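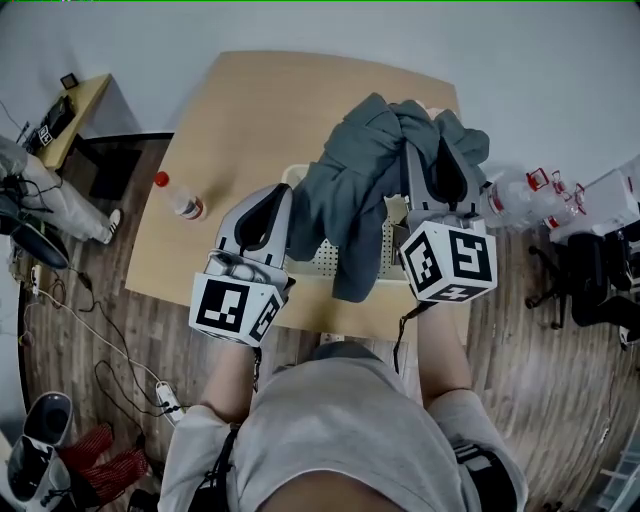 Lectura de 2 min

Martes, 1 de diciembre

¡Por fin tengo un presupuesto que cuadra! Bueno, casi cuadra. Llevo desde junio con la hoja abierta en una pestaña y hoy, entre ropa y botellas, se ha ordenado sola.

Hoy tocaba sacar prendas de la cesta, con una pinza en cada mano, y me sigue pareciendo precioso ver cómo los dedos agarran un trapo arrugado y lo levantan por encima del borde (podría pasarme la tarde mirando). La tela es lo más difícil que hemos probado y también lo que más me gusta. Las botellas de tapón rojo van después, que son otro mundo: rígidas, transparentes, con sus propias manías.

Ahora los números, que para eso abro el cuaderno. Ramlow pide 2620 euros por un segundo par de pinzas, con los cubos de marcadores ya montados. Drovine pide 3142, pero ahí entran cables de repuesto, almohadillas para los dedos y la calibración. Mi primer impulso era Ramlow, claro. Luego sumé aparte las almohadillas, a 29 euros el juego, y los cables, y la diferencia se quedó en muy poca cosa. Vasanthi Chowdary lo vio antes que yo y me lo dijo con mucha paciencia: compra la pinza que puedas reparar un viernes por la tarde.

Queda lo del brazo. El de Teririco me tiene enamorado, lo reconozco, aunque este año no cabe ni doblando la hoja. Vasanthi propone alquilarlo en primavera a Liepiņa, un mes nada más, y decidir con datos nuestros en la mano. Me parece sensato y me da una rabia tremenda, las dos cosas a la vez.

Lo pequeño, que siempre se me olvida meter:
otra regleta y canaleta para el suelo (¡tanto cable junto!)
una segunda cesta, de malla más cerrada
casi 50 euros de ropa de segunda mano, cuanto más variada mejor: punto, vaquero, algo resbaladizo
una mesa más ancha, si sobra algo

Mañana escribo a Drovine para preguntar por el plazo de entrega y si la garantía cubre los dedos. También quiero saber si se puede pagar en dos veces. Y tengo que mandarle la hoja nueva a Vasanthi antes de comer, con la columna del alquiler ya corregida, que la de ayer sumaba el IVA dos veces.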